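Ondenville Civic Forum > World Affairs > Treaties and Organizations

Thread: Hirnov and the river commission: what does readmission require?

shearer_gap
Posted 7:42 AM

Starting a separate thread so the election one can go back to elections.

The claim made over there was that Hirnov can return to the river commission "by invitation" and that the other members only need to agree on a date. I don't read the agreement that way. Article 9 covers suspension. It says a suspended member keeps its obligations on water data and navigation but loses its vote and its seat on the budget panel. Article 11 covers withdrawal. Hirnov was suspended in the spring and then sent a withdrawal letter in November. Those are two different legal states and they have different exits.

If the suspension is what counts, a majority vote lifts it. If the withdrawal took effect, Hirnov is a new applicant and every member has to ratify.

Which one is it?

Tullio Fiore
Posted 8:15 AM

Withdrawal. The letter was received, the depositary logged it, and the notice period ran out. After that there is nothing left to suspend. You can't lift the suspension of a state that is no longer a party.

The ministers talking about an invitation are using the word loosely. An invitation gets the Hirnov delegation into the room as an observer. It doesn't restore the vote.

lockmaster40
Posted 8:31 AM

Disagree with Tullio. Article 11 paragraph 3 says a member can't withdraw while it has unpaid contributions. Hirnov was in arrears when the letter went in. The letter was received, fine, but receipt is a clerical act. The depositary doesn't rule on validity.

So the withdrawal never took effect and the suspension is still running. Majority vote.

Tullio Fiore
Posted 8:50 AM

Paragraph 3 says a withdrawing member "remains liable" for unpaid contributions. Remaining liable after you leave is not the same as being unable to leave. Please quote the line you think says otherwise.

lockmaster40
Posted 9:04 AM

"Withdrawal shall be without effect upon sums due." I read that as a condition.

Tullio Fiore
Posted 9:06 AM

It means the debt survives. It's boilerplate. You will find some version of it in most treaties that have a budget.

Dougal Halliday
Posted 9:38 AM

I worked on treaty registration for a while, on the filing side, so take this for what it is. Tullio has the better reading of paragraph 3. Lockmaster has a point about the depositary, though. Logging an instrument is not a finding that the instrument is valid. Any member could have objected inside the notice period. Did anyone?

shearer_gap
Posted 9:55 AM

One did. The upstream delegation filed a note saying it "reserved its position" on the withdrawal. No reasons given. It has never been followed up as far as I can find.

Dougal Halliday
Posted 10:12 AM

Then the answer is that it's open. A reservation of position is weaker than an objection, but it stops people from saying the whole membership accepted the withdrawal. If the members want Hirnov back quickly, they can all agree to treat the withdrawal as never completed and then lift the suspension by vote. If one of them doesn't want it, that one insists on the new-applicant route and takes its time over ratification.

The text allows both. The choice is political.

brasswater
Posted 10:20 AM

So much for the rule of law.

Dougal Halliday
Posted 10:27 AM

Treaty parties are allowed to agree on what their own treaty means. That is part of the law of treaties and has been for a long time.

pell_r
Posted 11:03 AM

Can somebody explain why the downstream members would want Hirnov back at all? The reason for the suspension was the withheld flow data. As far as I know the data still isn't being shared. I don't see what has changed, other than a new foreign minister with a friendlier manner.

lockmaster40
Posted 11:19 AM

Dredging money. Hirnov's share of the channel budget has to be covered by the others while it's out, and the current plan runs to 2039. Nobody wants to carry that for the rest of the plan.

pell_r
Posted 11:24 AM

That's an argument for making Hirnov pay its arrears. It isn't an argument for giving it a vote on how the money is spent.

lockmaster40
Posted 11:41 AM

In practice you won't get the first without the second. What leverage do you have over a state that has already walked out? You can exclude its barges from the fee schedule, which hurts your own ports as much as theirs. That was tried for one season and dropped.

Tullio Fiore
Posted 12:08 PM

The fee schedule was dropped because two members had signed side agreements with Hirnov and wouldn't apply it. Put the blame where it belongs. A common position with two holes in it isn't a common position.

I would also question the idea that the others are paying extra. The channel budget has been underspent. Contributions were reassessed on paper, but the payments are tied to completed work, and the work is behind.

lockmaster40
Posted 12:15 PM

Behind because the money is short.

Tullio Fiore
Posted 12:22 PM

Behind because the survey contract was challenged. Read the auditors' annex, the second table.

brasswater
Posted 12:40 PM

I've read the annex. It gives both reasons and doesn't say how much of the delay belongs to each. You two could go on like this until the channel silts up.

shearer_gap
Posted 1:17 PM

Back to procedure, please. I've gone through the commission's rules and tried to put down the steps for each route. Corrections welcome.

Route A, suspension lifted:
Members adopt an agreed interpretation that the withdrawal wasn't completed. This needs all of them.
The secretariat certifies the state of the arrears.
A vote is held under Article 9. Majority of members present and voting.
Seat on the budget panel is restored at the next regular session.

Route B, new accession:
Application goes to the chair.
A working group reports on compliance, including flow data.
Members approve an accession protocol.
Each member ratifies at home.

Route A could be done in one session. Route B depends on the slowest parliament.

Dougal Halliday
Posted 1:49 PM

Good list. One correction to A. The certificate on arrears isn't only a formality. Rule 22 lets the budget panel propose a payment schedule, and the vote can be made conditional on the first payment. I'd expect that to be where the real bargaining happens.

On B, the accession protocol can be applied provisionally if the members say so in the text. It would shorten things a good deal, though at least one parliament is sure to complain about being bypassed.

pell_r
Posted 2:05 PM

Can the vote under A be made conditional on flow data too?

Dougal Halliday
Posted 2:11 PM

Yes. Article 9 says "on such terms as the members may decide." They could require daily gauge readings for a set period before the vote takes effect. What I don't know is whether anyone would propose it.

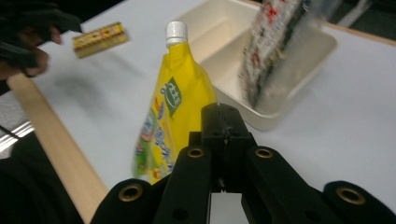

shearer_gap
Posted 2:36 PM

Updated list, with Dougal's changes:

Route A
1. Agreed interpretation, all members
2. Certificate on arrears, with a payment schedule under Rule 22
3. Vote under Article 9, with terms (first payment, gauge readings, or both)
4. Budget panel seat restored

Route B
1. Application
2. Working group report
3. Accession protocol, with or without provisional application
4. Ratification by each member

Tullio Fiore
Posted 3:02 PM

I still object to step 1 of Route A. An agreed interpretation can settle an ambiguity. It can't reverse an act that was clear when it was done. The letter said "withdraws." The foreign ministry held a press conference about it. Hirnov's own government has behaved as a non-party ever since, and that conduct counts as well.

Dougal Halliday
Posted 3:20 PM

Conduct counts, but it is mixed. Hirnov kept its staff at the Shearer lock office and kept answering navigation notices. A non-party has no duty to do either.

Tullio Fiore
Posted 3:28 PM

It has an interest in not having its barges run aground. I wouldn't build a legal theory on that.

lockmaster40
Posted 3:45 PM

I'll give Tullio paragraph 3. I went back to the other authentic language version and it says plainly that the debt continues after withdrawal. My reading doesn't hold up. I still think Route A is what they'll use, and the upstream note is the peg they'll hang it on.

pell_r
Posted 4:10 PM

Then my prediction is that they use Route A, attach the payment schedule, and leave the gauge readings out. The downstream farms get nothing, same as before.

brasswater
Posted 4:33 PM

My prediction is that the session adopts a statement "welcoming dialogue" and adjourns for lunch.

shearer_gap
Posted 5:01 PM

If anyone has the text of the upstream delegation's note, please post it or tell me where it's filed. I only have the summary from the session record, and the wording matters for what Dougal said about reservation versus objection.

Dougal Halliday
Posted 5:26 PM

It should be with the depositary notifications and not in the session papers. Look under the date it was circulated, which can be some weeks after the date it was signed. I'll check my copies tonight.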